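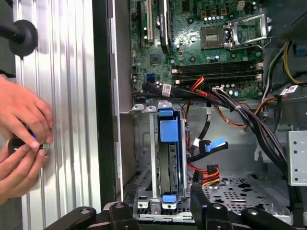
Figura 8.1 - Torre com o painel lateral retirado e a placa-mãe à vista. Na placa, repare no socket vazio do processador, com a alavanca aberta.

Capítulo 8
Para onde vai o calor?

Vou começar este capítulo com uma confissão: durante anos tive o computador de secretária encostado ao radiador da sala. Era o único sítio onde cabia, a tomada ficava ali mesmo ao lado, e eu achava (com toda a convicção) que uma máquina é uma máquina e que se há de arranjar. No inverno as ventoinhas faziam um barulho de secador de cabelo e eu subia o volume da música. Só quando comecei a preparar as aulas de termodinâmica é que me sentei a olhar para aquilo e pensei - mas que disparate!

Nos capítulos anteriores falámos de energia como quem fala de dinheiro: entra, sai, muda de conta, e no fim as somas têm de bater certo. Agora vamos seguir uma parcela em particular, aquela que quase toda a gente deixa de fora quando faz as contas à pressa. Quando uma torrada salta da torradeira, quando travamos a bicicleta numa descida, quando deixamos o telemóvel a carregar debaixo da almofada (não façam isso), há energia que acaba como agitação desordenada de átomos e moléculas. Essa energia precisa de ir para algum lado. O caminho que ela segue, e a velocidade a que o percorre, é o assunto das próximas páginas.

Temperatura e calor, outra vez

Já sei, já sei, isto vem do sétimo ano. Mas corrijo testes há tempo suficiente para saber que a confusão sobrevive a tudo, e por isso voltamos ao princípio.

A temperatura diz-nos o estado de um corpo. O calor é energia em trânsito, que passa de um corpo para outro por estarem a temperaturas diferentes. Um corpo não "tem calor", tal como uma conta bancária não "tem transferências". Tem energia interna, e essa pode aumentar ou diminuir. Quando digo ao jantar que estou cheia de calor, falo como toda a gente, e ninguém me vai descontar pontos. No teste, desconto eu.

Pensem numa chávena de chá e numa banheira de água morna. O chá está a uma temperatura mais alta, mas a banheira precisou de muito mais energia para lá chegar. Se deitarem o chá na banheira, é do chá para a água que a energia passa, apesar de a banheira ser a "rica" da história. O que manda no sentido da passagem é a diferença de temperatura. Guardem esta ideia, vamos usá-la em todos os problemas do capítulo.

Três caminhos

A energia pode passar de um sítio quente para um sítio frio por condução, por convecção e por radiação. Na vida real os três andam quase sempre misturados, mas é mais fácil aprendê-los um de cada vez.

A condução acontece dentro dos materiais e entre materiais que se tocam. Os átomos da zona quente vibram mais, empurram os vizinhos, e a agitação vai-se espalhando. Nos metais há ainda os eletrões livres, que transportam energia de um lado para o outro com muita eficácia. Experimentem, num dia de janela aberta, pôr uma mão no corrimão metálico da escola e a outra na porta de madeira: o corrimão parece muito mais frio. Se lá passaram a noite os dois, estão à mesma temperatura! A diferença é que o metal retira energia à mão mais depressa, e é essa rapidez que a nossa pele sente.

A convecção precisa de um fluido, ou seja, de um líquido ou de um gás. O ar junto de uma superfície quente aquece, dilata-se, fica menos denso e sobe, e o ar mais frio vem ocupar-lhe o lugar. É o que se passa por cima do meu famoso radiador. Quando é a diferença de densidade que põe tudo a andar, chamamos-lhe convecção natural. Se metermos uma ventoinha ou uma bomba ao barulho, passa a ser convecção forçada. Soprar a sopa é convecção forçada, e da mais barata que há.

A radiação dispensa a matéria. Qualquer corpo emite radiação eletromagnética, e quanto mais alta for a temperatura, mais emite. É assim que a energia do Sol chega cá, atravessando um espaço praticamente vazio. Também é por isso que sentimos a cara a arder diante de uma fogueira enquanto as costas gelam.

O caso do computador

Volto à minha torre, que é um exemplo tão bom que o vou espremer até à última secção. Um computador de secretária não levanta pesos nem sobe escadas. Recebe energia elétrica da tomada e, tirando um bocadinho que sai como som e luz, praticamente toda essa energia acaba a aquecer a sala. Numa máquina que receba 500 W e trabalhe a esse ritmo durante uma hora, as contas são simples: a energia recebida é 500 W vezes 3600 s, o que dá 1 800 000 J, ou 1,8 MJ. Se o vosso quarto fica abafado depois de uma tarde de jogos, já sabem quem é o culpado (um aquecedor pequeno de 1000 W faria o mesmo em metade do tempo).

O processador é uma peça pequena que liberta muita energia por segundo numa área minúscula. Encosta-se-lhe um bloco de metal, com uma camada fina de pasta térmica no meio para preencher as irregularidades onde ficaria ar preso - e o ar parado é péssimo condutor. Até aqui temos condução. O bloco abre-se depois em lâminas, as alhetas, que aumentam a área de contacto com o ar. Uma ventoinha empurra esse ar para fora e entra ar mais fresco. Convecção forçada, portanto. A radiação também contribui, mas pouco, às temperaturas a que estas coisas trabalham.

E o radiador da minha sala, onde entrava? A máquina arrefecia com o ar que ia buscar ali ao lado, e esse ar já vinha aquecido. Com uma diferença de temperatura menor entre as alhetas e o ar, a energia passa mais devagar, a temperatura do processador sobe e as ventoinhas aceleram. O tal secador de cabelo! Mudei a secretária para a parede oposta e comprei uma extensão.

Uma experiência para fazer em casa

Antes de avançarem para a secção 8.1, gostava que fizessem isto. Precisam de dois copos iguais, água quente da torneira, um termómetro de cozinha e uma meia de lã. Encham os copos até à mesma altura, vistam a meia a um deles e tapem os dois com um pires. Meçam as temperaturas de cinco em cinco minutos, durante meia hora, e façam um gráfico com as duas curvas.

Antes de medir, escrevam a vossa previsão num papel. Vai haver diferença logo no início? As linhas serão retas? E se em vez de água quente usassem água gelada, a meia ajudava ou atrapalhava? Esta última pergunta já deu discussões acesas nas minhas turmas, e há sempre quem jure que a lã "aquece". Façam também essa versão, com água do frigorífico, e tragam os resultados para a aula mesmo que pareçam estranhos.

O que vem a seguir

Na secção 8.1 estudamos a condução com números e aparece a lei de Fourier, que assusta mais pelo nome do que pelo conteúdo. Na 8.2 tratamos da convecção, com uma visita longa às brisas marítimas. A 8.3 é sobre radiação e tem a matemática mais puxada do capítulo, por isso não a deixem para a véspera. A 8.4 junta tudo num problema de isolamento de uma casa, com paredes, janelas e um sótão mal tratado.

Vão precisar da calculadora e da tabela de condutividades térmicas do fim do livro. Convém também rever as conversões entre joule e quilowatt-hora (capítulo 6), que voltam em força logo no primeiro exercício.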